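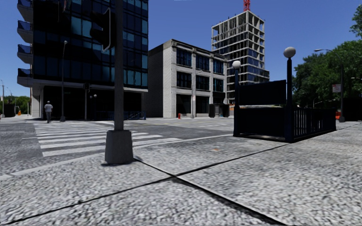 Attachment 1: street corner, pavement and pole base

Ticket 233
Product: Flesby map viewer
Area: Stostano, central sheet
Status: Closed
Priority: Normal

Reported
Street names vanish when the map is zoomed in past the 1:1000 scale. They come back on zooming out. Building numbers are not affected. Happens on the office desktop and on the older laptop. Cleared the cache and signed in again, no change.

Wednesday, 9.40
Reproduced on the test account. Names drop out on the central sheet only. The Ballance sheet is fine at the same scale.

Wednesday, 11.15
Label file for the central sheet has almost 1000 entries, the same as last month. Nothing missing from it. Checked the style file next and found 2 rules for street names, the second with a wrong upper limit. It overrides the first at close zoom.

Wednesday, 14.05
Removed the second rule and rebuilt the sheet. Names now show at every zoom level on the test account. Chávez Road still prints without its accent, which is a font problem and has been moved to its own ticket.

Reply from reporter
Names are back on the desktop. Laptop needed a restart before it picked up the new sheet. Printing works too. Happy for this to be closed.

Closed. Fix goes out to the other sheets with the January update.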